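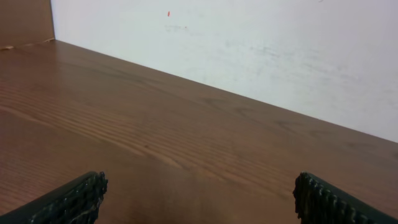

**Casa e oficina › Madeira › Cuidar do tampo**

# Como recuperar o acabamento de um tampo de madeira (sem lixar até ao osso!)

Adoro tampos castanho-avermelhados. Adoro mesmo. Quando a luz apanha o veio de lado e aparecem aquelas riscas compridas, claras e escuras, a correr quase paralelas e depois a abrir em curva, fico ali parada a olhar como quem olha para uma lareira. E acho uma pena que tanta gente deixe a mesa perder a graça por medo de lhe mexer. Um tampo cansado recupera-se numa tarde de trabalho e duas noites de paciência, e o trabalho é do mais agradável que há.

Este guia serve para mesas com acabamento a óleo ou a cera. Se a sua for envernizada, leia primeiro a parte do teste, logo a seguir, e pare aí se o resultado o mandar parar.

## Descobrir o que está na mesa

Escolha um canto discreto, de preferência na parte de baixo da aba. Ponha lá uma gota de água e espere dez minutos.

- Se a água for absorvida e a madeira escurecer, há pouco acabamento ou já nenhum. Ótimo, pode seguir.
- Se a gota ficar em cima, redonda, esfregue o mesmo sítio com um pano branco e um pouco de aguarrás mineral. Pano amarelado e superfície a ficar baça: cera.
- Se não acontecer nada, é quase de certeza verniz. O óleo não vai entrar e só vai deixar uma película pegajosa. Fica para outro guia!

A Diễm Khổng, que me ensinou metade do que sei, ainda passa a unha na zona testada. Na cera fica um risquinho. Eu nunca me habituei a fazê-lo, mas funciona.

## Material

- Panos de algodão sem pelo (t-shirts velhas são perfeitas)
- Sabão neutro e água morna
- Aguarrás mineral, só se houver cera para tirar
- Lixa de grão 180 e de grão 240
- Um taco de cortiça ou de borracha
- Óleo para madeira de interior, incolor
- Luvas e uma janela que abra

Quanto ao óleo, uso o Stidholm incolor há anos e gosto muito de como espalha. Já experimentei também o da Rorent, mais grosso, que me obrigou a esfregar mais. Qualquer óleo próprio para mobiliário serve, desde que leia o rótulo: se a mesa for para comer, confirme que é adequado ao contacto com alimentos depois de curado.

## 1. Limpar

Torça bem o pano. Quer-se húmido, nunca a pingar. Limpe no sentido do veio, com pouca água e pouco sabão, e passe logo outro pano só com água. Seque de seguida e deixe a mesa em paz até à manhã seguinte.

Havendo cera, limpe com aguarrás antes disto tudo, trocando de pano sempre que o algodão ficar sujo. Vai gastar mais panos do que imagina.

## 2. Ler o veio

Parece conversa de apaixonada e é, mas poupa-lhe riscos. Baixe-se até ter os olhos à altura do tampo, com a janela do outro lado, e veja para onde correm as linhas. Há zonas em que estão muito juntas e bem marcadas, e outras onde o desenho se vai esbatendo até a madeira parecer quase lisa, de um castanho só. As duas pedem mãos diferentes: nas zonas marcadas, qualquer lixadela atravessada esconde-se melhor; nas lisas, vê-se tudo. Tudo!

Se o veio faz curva, acompanhe a direção geral e não tente imitar cada ondinha com o taco.

## 3. Lixar pouco

Comece com o grão 180 só se houver marcas ásperas ao toque. Se o tampo estiver apenas baço, vá direto ao 240. Três ou quatro passagens leves, compridas, de ponta a ponta, com o peso do braço e mais nada. O Bảo Dương costuma dizer que a lixa deve soar a sussurro, e desde que me disse isso estraguei muito menos mesas.

Atenção às folheadas. Se na borda do tampo o veio não continuar o de cima, é provável que tenha uma folha fina de madeira colada sobre outra coisa. Nesse caso, use só o 240, com a mão levíssima, e afaste-se das arestas.

Aspire o pó e passe um pano mal humedecido. Deixe secar.

## 4. Primeira demão de óleo

A melhor parte! Deite um fio de óleo no pano (no pano, não na mesa) e trabalhe uma faixa de cada vez, sempre ao longo do veio. A cor acorda logo: os castanhos aquecem, as riscas escuras ganham fundo e as claras parecem acender. Da primeira vez que fiz isto chamei a casa inteira para vir ver.

Espere quinze minutos, ou o que o rótulo indicar, e depois limpe todo o excesso com um pano seco. Quando achar que já tirou tudo, vire o pano e passe outra vez. O óleo que fica à superfície não seca bem, agarra pó e deixa dedadas.

**Importante:** os panos com óleo podem aquecer sozinhos e pegar fogo. Estenda-os abertos ao ar livre até ficarem rijos, ou mergulhe-os em água dentro de um recipiente de metal com tampa. Nunca os amarrote no caixote do lixo.

## 5. Segunda demão

Na manhã seguinte passe a mão pelo tampo. Se estiver seco e um nadinha áspero, dê uma passagem quase sem peso com o 240, limpe o pó e repita o óleo, desta vez com metade da quantidade. Nas zonas lisas costuma bastar isto. Onde a madeira bebeu muito, pode justificar-se uma terceira, mas olhe primeiro com a luz rasante e decida depois.

## Os dias seguintes

Pode usar a mesa com cuidado ao fim de um dia. A cura completa demora bem mais, conforme o produto, e até lá nada de panos molhados nem canecas quentes diretamente na madeira. Evite também deixar um objeto sempre no mesmo sítio, que a cor à volta vai evoluindo e ele fica desenhado no tampo.

A manutenção é simples: pano húmido, pano seco, e uma demão fininha quando a gota de água deixar de ficar redonda. Cá em casa faço-o em maio, com as janelas todas abertas.

## Perguntas que me fazem

**Posso usar azeite?** Não use. Não endurece e com o tempo fica rançoso.

**Ficou pegajoso, e agora?** Ponha um pouco de óleo novo por cima, espere cinco minutos, esfregue bem e seque com um pano limpo. Costuma soltar o excesso antigo.

**E as marcas brancas de copos?** Muitas saem com a lixagem leve do passo 3. As escuras são mais fundas e às vezes ficam.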